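Small bathroom, toilet lid has become my shelf. What do you do for storage?

Posted in: Bathrooms and Laundry
March 2019
663 views

tilewalker_9

Hi all, long time reader, first time asking. We moved into the upstairs flat at Murport in the winter and I still haven't sorted out the bathroom. It's tiny. There's the toilet, a bit of tiled floor, and then whatever I've dumped on the floor because there was no place else for it.

My problem is that the closed toilet lid is the only flat surface at a useful height, so everything gets put on it. Then somebody needs to use the toilet (fair enough!) and it all moves to the floor, or on top of a moving box, and by the end of the day I can't find anything. I swear I've bought three tubes of the same hand cream.

I rent, so no drilling into the tile. I can drill into the painted wall above the tank if I fill the holes when we go. I've got 9 inches between the side of the tank and the wall, and I'd like to spend as little as I can get away with. The Wouters catalog has one of those over-the-toilet frames but it looked wobbly to me and I don't know if it would clear the lid of the tank.

Also, does anyone have a trick for keeping cords off a bathroom floor? Mine wander all over the place and I hate mopping around them.

Answer from grout_and_about

Oh I feel this one! We had a bathroom like that for years and I did everything wrong before I got it halfway right, so let me save you some time.

First thing, get everything out. All of it, even the stuff that "lives" there. Put it in the hallway and close the door for a minute so you can see what size the room really is. When I did ours I found a screwdriver, half a bag of cat litter and a library book.

Then only carry back what you use in that room. Pens and cups don't count, and neither does anything that came in on a moving box and never left. I went and looked at mine again before writing this and I'm in no position to lecture, because there's a big brown cardboard box along the side with a pink plastic cup on top (it says "good the cup" on it in handwriting, and I love it), a blue and white pen and a crumpled tissue next to that, and a little green package down on the tile by the tank. So you see how fast it creeps back in. 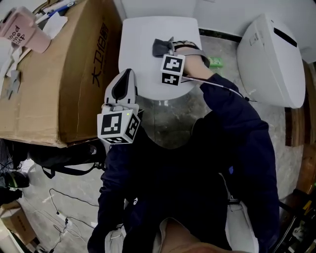
What I'd do, in order

Deal with the box first. A big box on its side eats a whole strip of floor and it turns into a table the minute you look away. Cardboard also soaks up damp from the tile, and once the bottom goes soft you'll be picking bits of it up for weeks.

Next, the power strip. Get it off the floor, please, even if it means running your things from the hallway for now. Water and power strips don't mix, and I wouldn't want one sitting on bathroom tile for good. Whatever cords are left, gather them with those cheap fabric ties and keep them up high and well away from the sink.

Then the wall over the tank. One shelf, not deep, set high enough that you can still lift the tank lid off when the flush acts up. I put mine too low the first time and had to take the whole thing down to get at the float – very annoying, and two extra holes to fill.

For the 9 inch gap, a slim rolling cart is great. Mine is a Trinovance and it's been fine, one wheel squeaks. Measure at floor level as well as higher up, as baseboards steal more room than you'd think.

Bags and shoes can go out to the hall. A hook on the outside of the door did it for us.

Oh, and keep the lid empty! It's hard for the first week or so and then you stop reaching for it.

Answer from mrs_pelican

We've got the Wouters frame. It does wobble a bit until you put the little felt pads under the back legs, then it's okay. Ours clears the tank by 2 inches. I wouldn't put anything heavy on the top shelf, we just keep toilet paper and spare towels up there. If your tank lid has a raised edge, measure from the top of that.

Answer from basement_bob

just get a basket and put it on the tank

tilewalker_9 replied

Thank you all! Power strip is out in the hallway already, you scared me. I measured again down by the baseboard and I've lost more of that gap than I hoped, so the cart may have to be a really skinny one. Does anybody know if the store in Clikasdale still lets you bring one back if it doesn't fit?

grout_and_about replied

They took ours back last spring with the receipt, but keep the packaging flat and don't peel the stickers off the wheels.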